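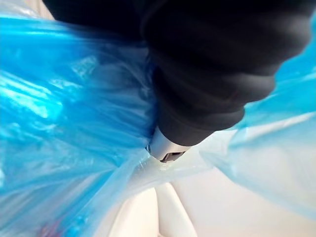

**Henrike Solbach**
Haushaltskolumne, Folge 298

# Das Wohnzimmer in 20 Minuten: Tüte, Gurt, Polster

Bei mir im Wohnzimmer sammelt sich alles, was auf dem Weg zu seinem eigentlichen Platz müde geworden ist. Meist sind es Tüten, deren Inhalt ich vergessen habe, dazu Sachen mit Gurt, und der hellste Stuhl der Wohnung hält wieder als Garderobe her. Die folgende Runde mache ich gegen sechs Uhr abends, bevor der Hunger die Arbeitsmoral erledigt.

**Sie brauchen:** einen Wecker, zwei dünne Plastiktüten mit 20 Litern, eine Kiste, eine Kleiderbürste.

## 1. Erst die Tüten

Jede Tüte, die herumsteht, wird geöffnet. Ja, auch die zugedrehte. Gerade die.

1. Den Hals der Tüte mit zwei Fingern fassen und gegen die Drehrichtung aufzwirbeln. Dünne Folie reißt gern dort, wo sie schon gespannt ist, also bitte kein beherztes Auseinanderziehen.
2. Inhalt auf eine freie, helle Fläche legen. Auf Weiß sieht man jeden Krümel und auch die Schraube, die man seit Dezember sucht.
3. Was in ein anderes Zimmer gehört, kommt in Tüte eins. Was weg kann, in Tüte zwei.
4. Luft herausdrücken, Hals zudrehen, einmal einschlagen.

Durchscheinendes Blau hat sich bei mir bewährt. Man erkennt noch grob, was drin ist, und kann sich beim nächsten Mal schlechter herausreden. Einen Doppelknoten mache ich nur bei Müll. Alles andere muss ohne Schere wieder aufgehen.

## 2. Dann alles mit Gurt

Gurte haben die Angewohnheit, sich quer durch den Raum zu legen, und zwar immer auf Knöchelhöhe. Heben Sie den Gegenstand deshalb nie am Gurt hoch, solange das andere Ende unter irgendetwas klemmt.
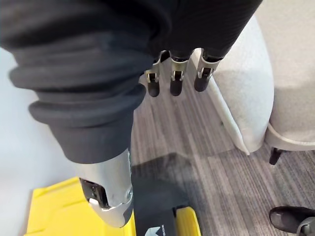
*Gelbes Kunststoffteil, breiter schwarzer Gurt.*

Den Gurt zuerst in voller Länge auslegen, Verdrehungen herausstreichen, dann in Lagen von einer Handbreite falten und obenauf legen. Wickeln geht auch – nur möchte beim nächsten Gebrauch dann niemand mit Ihnen sprechen. Geriffelten Kunststoff wische ich mit einem Tuch ab, Schmutz in den Rillen bekommt eine alte Zahnbürste.

Meine Kiste heißt Pritar, stammt von Clastwood und ist 39 Zentimeter breit. Messen Sie vorher das Regal. Ich hatte das auch vor.

## 3. Zuletzt der Stuhl

Textilien kommen am Schluss dran, weil man sonst fünfmal darübersteigt und sie am Ende wieder auf den Stuhl wirft.

- Dunklen Stoff immer anheben und wegtragen. Wer ihn über ein helles Polster zieht, bürstet hinterher Fusseln.
- Dicke Teile an einer Falte oben greifen, frei hängen lassen, einmal ausschütteln. Im Flur, bitte.
- Längs halbieren, Ärmel nach innen, in Dritteln zusammenlegen.

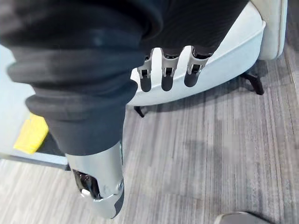 *Schwarzer Stoff, weißes Polster: bitte getrennt aufbewahren.*

Danach mit der Kleiderbürste über die Sitzfläche, von hinten nach vorn, und die Naht an der Vorderkante extra. Dort wohnt erfahrungsgemäß das Kleingeld, bei mir in Gesellschaft von Rosinen.

## Wenn der Wecker klingelt

Aufhören. Tüte eins wird noch am selben Abend verteilt, Tüte zwei geht mit hinaus. Was dann immer noch am Boden liegt, stelle ich neben die Kiste und behandle es am nächsten Tag als neuen Fall.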